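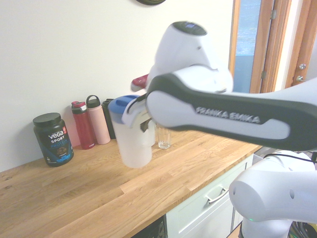 Franka Emika arm with a shaker cup over the butcher-block countertop.

Clilusora: stun device use reports, Sellitz County and neighbors

README and data card
Version 4
Last updated February 2026

Read this before you load anything

Clilusora is a table of reports that police and sheriff's agencies filled out after an officer pointed or fired a handheld stun device. One row is one report. One report is often one incident, and often it isn't, and the column that is supposed to tell you which is the least reliable column in the file.

I put this together after reading one too many claims that a device was "effective" in some very high share of uses. I wanted to see what the paperwork said. The paperwork says a lot of things. Most of them were written by the person who pulled the trigger, within a shift or so, on a form with a box already labeled "effective." Please keep that in mind when you compute a rate.

If you want a clean number to put in a slide, use something else.

What is in the release

reports.csv — the main table, 19 columns
agencies.csv — one row per agency, with notes on how it answered the records request
codes.txt — every value that shows up in a coded column, spelled the way the agency spelled it
handcheck.csv — the 100 reports I read start to finish and coded again from the narrative
forms/ — blank copies of the report forms, where the agency would give me one

There are 36 agencies. They were picked because they answered. Some agencies that did not answer are larger than any that did, and I can't tell you whether their reports would look the same. I doubt it. An agency that keeps its use reports in order and hands them over without a fight is probably different in other ways too.

Where it came from

All of it came through public records requests. The first batch went out in August. Replies came as spreadsheets, as PDF exports from records software, and in a few cases as paper scanned crooked. The Nistell Police Department sent its reports with the narrative pages removed, then sent the narrative pages separately with the report numbers blacked out. Those two sets could not be joined. Nistell rows therefore have coded fields and an empty narrative_flag, and Nistell is left out of handcheck.csv.

Agencies that use the Mamani reporting module share most of their column names, which made them easy to merge. It also means they share the same mistakes. Mamani fills in "effective = yes" when the officer skips the question. I confirmed this from the blank form and from one agency's training handout, which warns people about it. You can't tell a filled-in yes from a chosen yes in the export. I have marked all Mamani rows with source_system = M so that you can drop them or at least look at them apart.

Columns people get wrong

report_id
Made by me. Has no link to any case number. Don't try.

mode
Values are display, arc, probe, contact, mixed, unknown. "Display" means the device was pointed or shown. Some agencies require a report for this and some don't. If you compare agencies on total reports without taking display rows out, you are comparing their rules on paperwork.

cycles
Number of times the trigger was pulled, according to the report. Only a few agencies attached the device's own download log. Where I had both, the log tended to show more cycles than the report did. The column log_present tells you when I had the log, and in those rows cycles comes from the log. So the column mixes two kinds of measurement. I know. Splitting it in two left one half almost empty and people kept joining them back together anyway.

effective
See above, and then see above again. On the forms I have, this word can mean the person fell, the person gave up when they saw the device, the person was in handcuffs at some later point, or nothing that the form bothers to define. One agency counts a miss as effective if the arrest was made.

resistance_level
Each agency has its own ladder. I kept the original wording in resistance_raw and made a rough three-step version. The rough version is my opinion. Check it against codes.txt before you lean on it.

injury_subject and injury_officer
Blank does not mean none. A few agencies write "none" and leave blank for unknown, and others do the reverse. Probe marks are counted as an injury by some and left off by others as expected. I would not publish any injury rate from this file without sorting the agencies by rule first, and I'm not sure I would publish it then.

age_band
Bands only. Exact ages were removed.

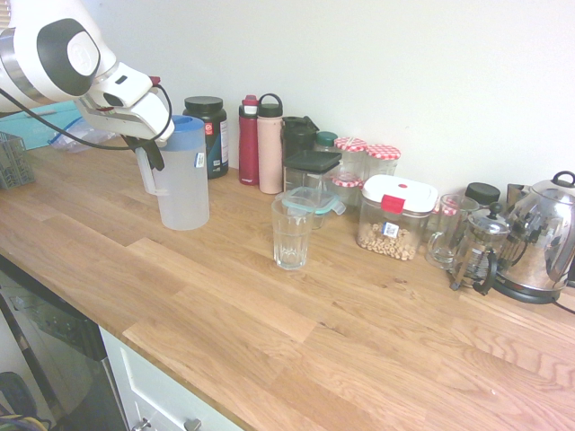 Dorrit Haskell

What the hand check showed

I read the 100 reports in handcheck.csv twice, some weeks apart, and coded the narrative without looking at the boxes the officer had ticked. Agreement with the ticked boxes was good for mode and poor for effective. My own two readings did not always agree with each other either, and both are in the file (read_1 and read_2). I left the disagreements in. A single reader with an ax to grind is a weak check, and I would be glad to see somebody else do it over.

One pattern worth naming: many narratives describe a warning, a use, a second use, and then officers taking hold of the person by hand. The box says effective. Maybe the device helped. Maybe the hands did it. The report can't settle that, and neither can I.

Things this file can't do

It can't tell you whether stun devices reduce shootings. There are no rows for the times a device was left on the belt, or for the times a gun came out first. Anyone who gets a "lives saved" figure out of this table has put it there.

It can't tell you the devices are dangerous, either. I've had mail from people who would like it to. Deaths following use go to a separate review in most of these agencies, and those reviews were mostly withheld as open investigations. Their absence from the table is a records matter.

It can't rank departments. I see that people do it anyway.

Privacy

Names, badge numbers, street addresses, and exact times are out. Dates are cut to the quarter. Narratives are not released, only the codes drawn from them. In the smallest agencies a local reader could still guess who a row is about, so rows from agencies with very few reports have age_band and resistance_raw blanked. If you find a row that points to a person, write to me before you post about it and I'll pull it.

Changes in version 4

Removed duplicate rows from two agencies that had sent the same quarter twice
source_system added
Contact and probe uses in the same report are now coded mixed; earlier they were coded by whichever came first
Sellitz County Sheriff's forms replaced with the current ones. The old ones are gone from forms/ because I overwrote them. If you have version 3, keep it.

License and citing

Free to use and share with credit. Cite as Haskell, Clilusora, version 4, and give the version number, since the counts differ between releases. If you drop agencies, list which ones. I'd also like to know what you did with the blank injury fields.

Known problems, not fixed

Some cycles values are 0 in probe rows
Quarter is missing for part of one agency's paper scans
codes.txt has three spellings of "noncompliant" and they may not all mean the same thing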